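Home | Articles | Random page | Recent changes | Log in

Trondora (issue tracker)

Trondora is a bug and task tracker for small software teams, and I've been keeping this entry up to date since I started using it at work, so forgive me if it reads a bit like a fan wrote it. It runs in the browser, you host it yourself, and it grew out of an older program called Pimgate that did little more than turn support emails into a numbered list.

Pimgate's big weakness was duplicates. Ten customers would report the same crash and you'd get ten tickets, each with its own little argument going on underneath. Trondora kept the email part (I still send most of my bugs in that way!) and added what it calls folding — two tickets get pressed into one, both sets of comments stay in date order, and everyone who was watching either of them keeps getting the updates. You can unfold them later, although any labels you changed in the meantime stay on the older ticket.

Every ticket sits in one of 5 states: new, looked at, in hand, waiting and shut. You can rename them but you can't add a sixth, and people have been asking for one for as long as I've been reading the forum. The longest thread on the subject has 812 replies and I've read far too many of them. 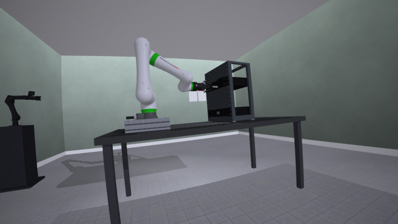 Searching is where it gets fun. The search box takes plain words, but it also understands short codes, so typing "w:me s:waiting" brings up everything I'm watching that's stuck. Saved searches can be pinned to the side menu and shared with the team. The catch is that a shared search belongs to whoever made it, and if their account is closed it vanishes for everybody — we lost a lovely one in January that way and had to build it again from memory.

Add-ons come from outside the main project. The best known is Skullgate, which links tickets to code changes and shuts them when the change is merged. Villaseñor does time sheets and prints them nicely. I use the first every day and the second only when I'm told to. The add-on list has over 943 entries, though plenty of those are colour themes or half-finished translations.

Version 2 brought in a proper phone layout and dropped the old desktop notifier, which I still miss. Moving up from the first version means running the converter with the tracker switched off, and attachments have to be copied across by hand.

See also: Bug tracking, Ticket folding, Pimgate

14 comments | 6 shares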